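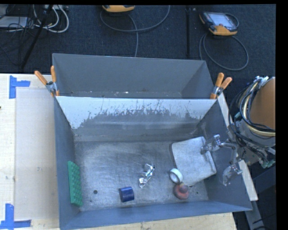 Sorting project report - what goes in which bin?

Our group picked sorting for the term project because all of us have the same drawer at home, the one where batteries, string and birthday candles end up together. I wanted to know how people decide where a thing belongs when it could go in several places. It sounded easy when we chose it!

The bins are big grey metal ones, open at the top, one behind the other with a tall wall between them. The bottom of the front one is covered in curved scratches and there's a ragged, scraped edge on the bright band along the dividing wall. I got quite fond of them. They are noisy, though, and anything hard you drop in can be heard down the corridor, so after the first afternoon we agreed to put things down gently.

The objects came from our own kitchens and bedrooms. We wanted a mix of shapes and surfaces - the bright green block with the raised bumps, something glossy and round like the dark blue cylinder, something with no proper shape at all like the crumpled silver foil-like piece. I argued for keeping that last one in and I'm glad I did, because it started more arguments than anything else.

We had 21 people take part, mostly from our year plus a few parents. Each person got 10 minutes and one instruction: split the things between the two bins in a way that makes sense to you. Afterwards we asked them to explain their rule. We did a practice run in October and threw those results away, as we'd let people talk to each other (a mistake, they all just copied whoever went first).

Most people began with material, so hard things in one bin and soft or bendy things in the other. Then they'd get to the foil and stop. Is it rubbish? Is it kitchen? One person moved it back and forth four times. The second favourite rule was by room, which went well until they reached the white ring, as tape lives in a different place in every house. My mum keeps ours with the scissors, and it would never have crossed my mind to put it anywhere else.

A couple of people sorted by colour and finished in no time, looking very pleased. When we asked them to find the dull red one again later they were also the quickest, so maybe colour deserves more credit than we gave it in our plan.

What I'd change: more objects, a proper score sheet (ours was the back of a Zudirex catalogue) and a quieter room. I would also ask people to come back a week later and see if they still agree with themselves. I tried it at home and I didn't.

Handed in July 16, 2021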